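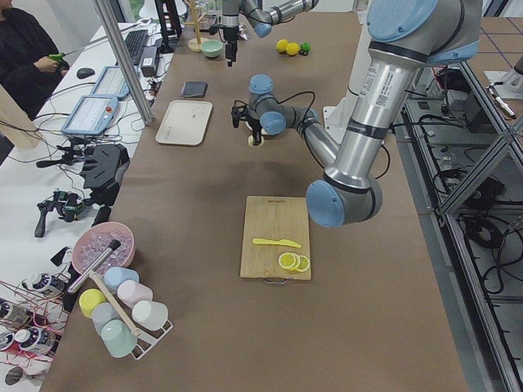 플룰타흐, 메도프–녹몬트 구간에 수상비행기 정기편 띄운다

호수에서 떠서 항구에 내리는 453km 노선, 7월 첫 운항
여섯 명이 타는 '암브로시오', 전 좌석 창가 배치

소형 항공사 플룰타흐(Plultach)가 오는 7월부터 내륙 호수 도시 메도프(Medov)와 항구 도시 녹몬트(Nokmont)를 잇는 수상비행기 정기 노선을 운항합니다. 두 도시를 활주로 없이 물에서 물로 바로 연결하는 첫 정기편입니다. 호숫가 선착장에서 탑승해 산줄기를 넘고, 바닷바람이 부는 부두에서 내리는 여정을 드디어 소개해 드릴 수 있게 되어 임직원 모두 무척 설레고 있습니다!

메도프에서 녹몬트까지 비행 거리는 453km입니다. 지금까지 이 구간을 오가려면 야간 열차를 타거나 다른 도시의 공항까지 나가 환승해야 했고, 겨울에는 고갯길이 막혀 일정을 통째로 미루는 일도 잦았습니다. 새 노선은 메도프 시내 동쪽 선착장과 녹몬트 구항 부두를 곧장 이어, 아침에 호수를 떠난 승객이 점심 약속에 맞춰 항구에 도착할 수 있습니다.

노선에 투입되는 기종은 쌍발 수상비행기 암브로시오(Ambrosio)입니다. 승객 여섯 명이 탑승하며, 좌석은 통로 양쪽으로 한 줄씩 놓여 누구나 창가에 앉습니다. 날개가 동체 위쪽에 달려 있어 아래로 펼쳐지는 풍경을 가리는 것이 거의 없습니다. 메도프를 이륙하면 북쪽 호안의 갈대밭이 먼저 보이고, 고개를 넘은 뒤에는 강이 바다로 풀려 나가는 하구가 한참 이어집니다. 시험 운항에 참여한 승무원들이 가장 많이 이야기한 것도 바로 이 하구의 빛깔이었습니다.

플룰타흐의 운항 책임자 라드카 조르제비치(Radka Đorđević)는 이번 노선을 준비하며 수면 조건을 익히는 데 가장 많은 시간을 들였다고 설명합니다.

"메도프 호수는 오전에 거울처럼 잔잔한 날이 많습니다. 승객들은 아름답다고 하시겠지만 조종사에게는 까다로운 날이에요. 수면이 너무 매끈하면 높이를 눈으로 가늠하기 어렵거든요. 녹몬트는 정반대로 오후 너울이 있고요. 성격이 전혀 다른 두 물을 하루에 오가는 비행이라 조종사들이 정말 즐겁게 훈련했습니다. 저도 그중 한 사람입니다." 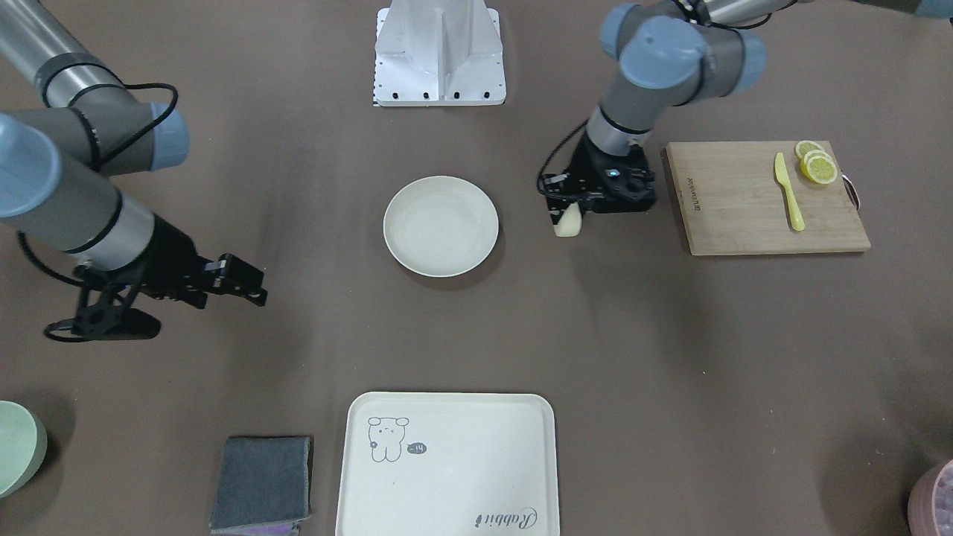
조종사들은 두 착수 구역에서 풍향별 접근 절차를 반복해 익혔으며, 잔잔한 수면에서는 일정한 강하율을 유지하며 내려앉는 별도 절차를 적용합니다. 착수 구역의 파고가 운항 기준을 넘으면 출발을 늦추거나 결항하고, 결항이 결정되면 예약 승객에게 문자로 안내한 뒤 다음 편으로 옮기거나 운임 전액을 돌려드립니다.

정비 체계도 바닷물에 맞춰 새로 짰습니다. 녹몬트에서 돌아온 기체는 매일 저녁 메도프 격납고에서 민물로 세척하고, 플로트 안쪽 격실의 물 고임과 조종 케이블의 부식 여부를 점검합니다. 정비를 이끄는 구드룬 페테르센(Gudrun Petersen)은 오랫동안 육상기를 다루다가 이번에 처음 수상기 팀을 맡았습니다.

"바퀴 달린 비행기만 보던 사람이 플로트를 만나니 배우는 재미가 대단합니다. 배 만드는 분들을 찾아가 실링 작업을 배우기도 했어요. 소금기는 정말 끈질긴 상대라서 세척 순서를 몇 번이고 고쳤는데, 이제는 팀원들이 저보다 먼저 호스를 잡고 있습니다. 첫 편이 나가는 날에는 다 같이 선착장에 서서 배웅할 생각입니다."

운항은 하루 왕복 3회입니다. 첫 편은 오전 7시에 메도프를 출발하며, 이후 편의 시각은 계절별 일몰 시간에 따라 조정됩니다. 모든 비행은 해가 떠 있는 동안 이루어집니다. 세부 시간표와 운임은 예약 창구가 열릴 때 함께 공개합니다.

수하물은 부드러운 가방으로 준비해 주시기 바랍니다. 암브로시오의 화물칸은 동체 뒤쪽으로 갈수록 좁아져 단단한 대형 여행 가방은 실을 수 없습니다. 접이식 자전거는 사전 신청을 받으며, 악기처럼 조심히 다루어야 할 물건은 예약할 때 크기를 알려 주시면 적재 가능 여부를 확인해 드립니다. 탑승 전에는 승객과 수하물의 무게를 함께 잽니다. 구명조끼 착용법은 선착장 대합실에서 직원이 직접 시연하며, 어린이용 조끼도 갖추고 있습니다.

메도프 선착장 대합실은 옛 여객선 매표소를 고쳐 쓴 건물입니다. 호수 쪽으로 난 긴 의자와 매표창구를 그대로 살렸고, 창구에서는 탑승 수속을 진행합니다. 녹몬트에서는 구항 부두의 여객 터미널을 연안 여객선과 함께 사용하므로, 섬으로 들어가는 승객은 같은 건물에서 바로 배로 갈아탈 수 있습니다.

첫 운항을 앞두고 메도프 선착장에서는 암브로시오 기내를 둘러볼 수 있는 주민 공개 행사가 열립니다. 조종석에도 앉아 볼 수 있고, 조르제비치 운항 책임자가 수상 이착륙에 관한 질문에 직접 답합니다. 비행기를 좋아하는 어린이들의 방문을 특히 환영합니다! 행사 시간은 선착장 게시판과 플룰타흐 홈페이지에 안내할 예정입니다.

취재 및 기내 촬영 신청은 플룰타흐 홍보팀에서 받습니다. 선착장 안쪽 계류 구역은 직원 동행하에 출입할 수 있으며, 공개 행사 중에도 별도 인터뷰가 가능합니다.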